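Nultumard: a small collection of home recipes, typed up
Mon 9 September | by the Nultumard maintainer

Hi! Nultumard is a folder of 501 recipes that I typed up from index cards, most of them bought in shoeboxes at the flea market in Drasside. I wanted a pile of ordinary home cooking that I could search by ingredient, and every recipe site I tried wanted to tell me about somebody's vacation first. So I started typing. Then I kept typing for a couple of winters, and now there's a folder.

What's in the folder

recipes.csv is the main file, one row per card. cards.txt has the same recipes as plain text, in case you hate spreadsheets (my sister does). units.csv is my table of measuring words and what I think they mean. notes.txt is everything people scribbled in the margins, and I'll be honest, it's my favorite thing in here. "Good but not for company" shows up more than once.

The columns in recipes.csv are id, title, kind, serves, ingredients, steps, oven and margin. Kind is one of nine words I picked myself: soup, bread, cake, cookie, pie, pickle, main, side, other. Yes, "other" is too big. It's got the candy in it, and the punch, and one card for silver polish that I couldn't bear to leave out.

Ingredients are separated by semicolons. If you split on commas you'll get a mess, because people write things like "2 onions, chopped fine, the yellow kind" and I left that alone.
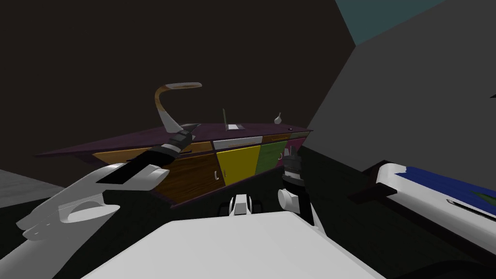 How I typed them

I kept the spelling the way it was on the card. Somebody in Drasside spelled cinnamon with two m's her whole life and I'm not going to be the one to fix it. If you need clean spelling, there's a script called tidy.py that makes a second copy with the common ones corrected, and it leaves the first file alone.

Fractions are typed as 1/2, 3/4 and so on. No special characters. When a card was stained and I couldn't read a number, I put a question mark in square brackets, like [?] cups flour. Please don't fill those in by guessing! I tried it once with a pound cake and it came out like a doorstop.

Oven temperatures are in Fahrenheit. A lot of cards just say "slow oven" or "hot oven," and I typed exactly that in the oven column. The units table has my best guess at degrees, with a range for each. I've got slow as 300 to 325, and I know some of you will want to argue about it, and that's fine, open an issue.

Measuring words

This part took forever. A cup is easy. A teacup isn't, and neither is "butter the size of an egg," or "a dime of soda," which I believe is what fits on the coin. I went through 30 of these one by one with a kitchen scale and wrote down what I got. The scale is an Ivix, an old one, and it rounds to the nearest gram, so don't use my numbers for anything fancier than biscuits.

I also left the "enough" recipes as they are. "Flour enough to make a stiff dough" is a perfectly good instruction if you've made the dough before. If your program needs a number there, it'll have to cope with a blank.

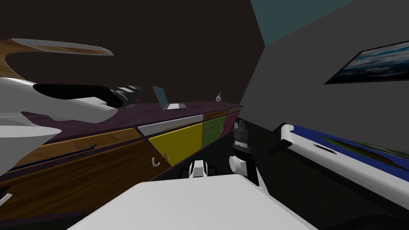
What I've cooked

I've made nearly 100 of these myself. Those rows have a y in a last column called tried, which I tacked on late, so older copies won't have it. A y means I made it once and ate it, nothing more. It's no kind of rating. The green tomato pickle has a y and I'd never make it again, while the molasses bread has a y and I make it practically every week (use the dark molasses, and let it sit overnight before you cut it if you can stand to).

Things to watch out for

Some of the canning and pickling cards are old and I wouldn't follow them. They're in here as a record of how people wrote things down. If you want to put up beans, please get a current, tested recipe from somewhere that knows. I marked those rows with "old canning" at the start of the margin column so they're easy to filter out.

There are duplicates, sort of. I have four versions of the same date bar and they differ by a spoonful of something each time. I kept all four. Ids don't run in a neat order either, they go by which shoebox the card was in, and I renumbered the Bennani box after I'd already started on it. If you have a copy from before that, your ids won't match mine. Sorry!

I took names and street addresses off the cards before typing. If you spot one that slipped through, tell me and I'll pull it.

Using it

Do what you like with it. Cook from it, print it, feed it to your meal planner. A mention of Nultumard would be nice. The next batch is the Bennani holiday cards, mostly cookies, and I'm hoping to have those up in November if my wrists hold out. Corrections are welcome, and so is a better word than "other."

Recent items
- Four date bars, side by side
- Weighing a teacup on the Ivix
- New rows from the Bennani box
- Drasside flea market: what I paid for shoeboxes
- Changes to tidy.py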